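Hanex Building, Staff Kitchen 2
Cold appliance and shelving check, July

Checked by: Joni Salminen
Time in: 9:40, Tuesday
Appliance no.: 1132

1. Plug, lead and socket
OK. Lead is not pinched behind the unit. Switch label is faded but still readable.

2. Appliance stands level
Needs attention. Front left foot is short by a turn or two and the unit rocks when the door is pulled hard. Adjusted by hand as far as it would go. Needs a wrench.

3. Clearance at the back and sides
OK. Somebody had pushed baking trays down the left side again. Removed and put in the tall cupboard.

4. Door seal
OK. Wiped with warm water and dish soap. Some crumbs in the bottom fold. No splits. Paper test done at the four corners, paper held at each one.

5. Door latch
OK. Closes with a light push. Screws checked and not loose.

6. Interior walls
OK. No cracks. One brown ring on the floor of the compartment, came off with baking soda.

7. Fan grille and vent slats at the back
Clean. This is the item that failed last time, when food boxes were stacked right up against the fan. Leave a hand's width in front of it. The line marked on the shelf in tape has worn off and I have not replaced it - the tape leaves glue behind and the glue collects dirt.

8. Shelves and racks
Partly OK. All white racks taken out, washed and dried before going back. Coating is sound on all but one. The narrow one from the top has a chip at the corner and a rust spot under it. Set aside, do not refit. Replacement asked for from Trollow, part 43 in their list. Until it comes, the top position stays empty and nothing is to be balanced on the runners.

Note for whoever does this next: the racks go in at a slight angle, back edge first. If one sticks, take it out and start over. Forcing it is how the coating gets chipped.

9. Temperature log
Incomplete. Two mornings not filled in. The thermometer itself reads the same as the spare from the Miseck room.

10. Contents
Past-date items thrown out. Unlabeled tubs moved to the bottom with a note. They go out Friday at noon if not claimed.

11. Floor and walls near the unit
OK. Dry. Pipe brackets on the wall tried by hand and none moved. Floor mat curls at one end and people will trip on it. Turned over for now.

Result: safe to use with top rack removed.

Open items
- wrench for front foot
- new rack from Trollow
- floor mat
- log sheets, the last pad has 22 left
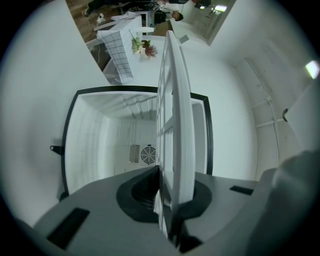 Ilona Szalai: I have a wrench and can do the foot before lunch. Please keep the chipped rack until the new one is here, the last one they sent was the wrong width and we had nothing to measure against.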